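4.2 Pillow placement

The bed-making task in Pullow has four stages, and pillow placement is the one with the most failures. Training used 1,593 demonstrations collected in furnished bedrooms. Testing used 509 trials, of which 374 ended with the pillow flat at the head of the bed. Most of the remaining trials failed at regrasping, when the policy closed on the case alone and lost the filling. Corner grasps lift reliably but leave the pillow hanging at an angle (Figure 3), and the arm must then swing it over the duvet without dragging the bedding.

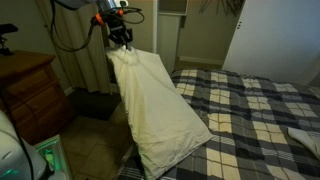

Figure 3. Corner grasp on a bed pillow, with the lower end against the edge of the bed.

The Collden baseline, trained on nearly 2,000 demonstrations, shows the same weakness. We do not consider either system ready for unattended use.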